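Home | About | News | Programs | Contact

Dinham community kitchen to open in December, 340 households already signed on

By Genalyn Lumanlan, for Trendinham
December
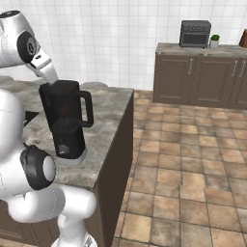
DINHAM - Doors open at 7 a.m. for the first breakfast sitting at the new Dinham Community Kitchen on Seltley Road. Soup and bread from midday. Pay what you can, or don't.

The kitchen is run by Trendinham, the neighbourhood food group behind the Sowah Street produce swap. It takes over the old council depot, which has sat locked up for years and needed a new roof, new drains and a great deal of paint. Work on the roof finished last month. Drains took longer than anyone wanted.

"People kept asking us when, when, when," said Trendinham co-ordinator Dilruba Amarasinghe. "Well, now. Bring a jumper, the heating is still a bit temperamental."

Seating for 90 over two sittings, with takeaway containers for anyone who'd rather eat at home. Bookings not needed for breakfast. Groups of more than seven please ring ahead so the cooks can plan for it.

Menus change weekly and lean on what local growers have too much of - zucchini, mostly, at the moment. Head cook Teodoro Magbanua has promised a vegetarian main every day and a halal option at each siting. Allergy lists go up by the servery.

Cooking classes start in the new year. Analyn Villanueva will teach the first block, six evenings on cheap family dinners, and there's a seperate preserving workshop for beginners. Class fees cover ingredients. Concession places available, ask at the desk.

Parking is tight. Use the Seltley Road side, not the laneway, which has to stay clear for deliveries. The 2 bus stops at the corner. Bike racks out front, ramp access from the car park, and the accessible toilet is next to the dining room.

Donations of dry goods welcome weekday mornings. Rice, tinned tomatoes, cooking oil, tea. No opened packets please. Larger donations by arrangement with Vinzenz Imhof, who looks after the pantry and the cool room.

Interviews and a walk-through for local media can be organised before opening day. Mornings are best.

Media contact: Genalyn Lumanlan, Trendinham, Dinham | © Trendinham. All rights reserved. | Back to top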